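Chamado 1131 – Edição digital Okalberg: notas do Livro II trocadas
Aberto por: Hubert Aigner
Estado: resolvido, em observação
Data: 1 de agosto de 2025

Relato
Olá, equipe! Estou adorando trabalhar com a nova edição dos tratados sobre o juramento no Sollov, a busca por lema ficou uma maravilha. Só que as notas do Livro II apontam para o lugar errado a partir da página 50. Clico na nota sobre a restrição mental e caio numa passagem sobre o voto monástico, que é fascinante, mas é outra discussão! No Livro I tudo funciona.

Passo 1 – Reproduzir
Confirmado no leitor web e no Zulell. O desvio é sempre de duas notas. Na versão de fevereiro o problema não existe.

Passo 2 – Comparar os arquivos
Achamos! O editor dividiu em três uma nota longa sobre perjúrio e promessa forçada, e o índice guardou a numeração antiga. (Hubert, sua observação sobre o voto monástico foi a pista decisiva.)
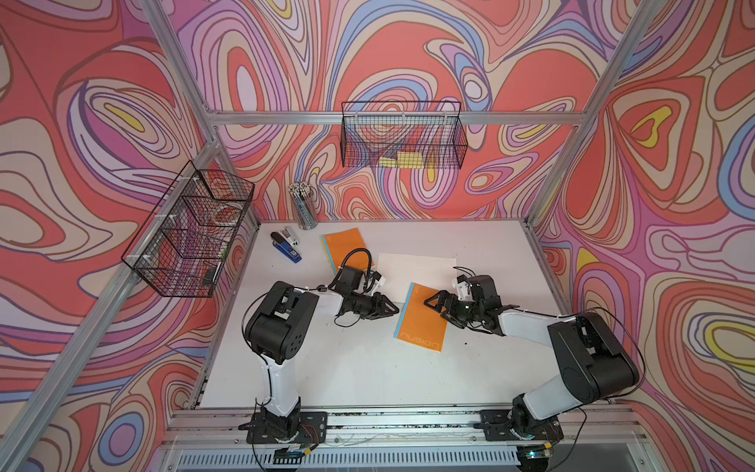
Passo 3 – Regerar o índice
Rodamos o script Ung sobre o Livro II inteiro. Saíram 511 âncoras, o mesmo total de notas do arquivo-fonte.

Passo 4 – Conferência pelo usuário
Resposta de Hubert: «Perfeito! A nota da restrição mental abre onde deve, e a remissão ao capítulo do juramento sob coação também – essa eu nem tinha conseguido testar antes.»

Pendências
Citações exportadas antes da correção mantêm os números velhos. Quem já exportou precisa exportar de novo.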